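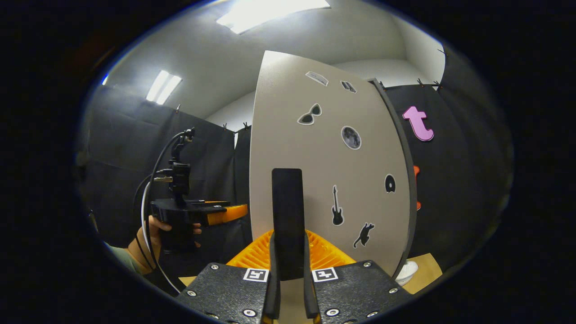
Tumelo Oosthuizen
October

ok so the sticker thing has gotten out of hand and I want to talk about it

it started with one black cat. I bought a sheet for my laptop, had leftovers, and figured the big beige panel could use a little something. now it's got the cat, an electric guitar, sunglasses, and a round gray moon in the middle of it all

the moon is my favorite. Takumi Sekiguchi says the guitar is the best one and he's wrong but he's allowed to be

the sheets are from Brarnirmont btw, 166 stickers in the pack I got. there's a bigger one with 270 and I'm trying very hard not to order it

a few people asked about the pink letter t on the curtain. yes it's for Tumelo. no I don't have the rest of the letters (yet!!)

curtain tip while I'm here: little clips along the top edge. I spent way too long looking at rods and hooks and the clips were 4 bucks

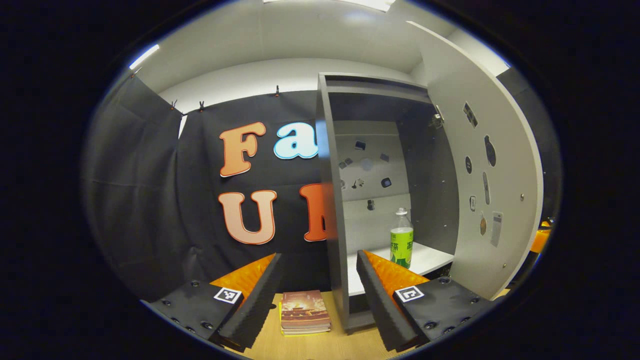
next up is the white cabinet, because I keep going back and forth on what gets to live on that shelf. right now it's one bottle with a bright green label and I kind of love how it pops against the white?? but it also feels silly to give a single bottle a whole shelf

Takumi votes for moving the books in. I like them stacked on the table where I can grab one, and the one on top has this warm orange glowy cover that's too nice to hide

also tried a Stisach basket in there last month and it ate the entire space. returned it. took me 2 trips because I forgot the receipt the first time

things I've learned about stickers: wipe the surface first, press from the middle out, and don't do it at midnight when you're tired, you WILL put one on crooked and then look at it every single day

anyway if anyone has shelf ideas please send them, nothing taller than a bottle. and if you've got a spare pink letter u, my DMs are open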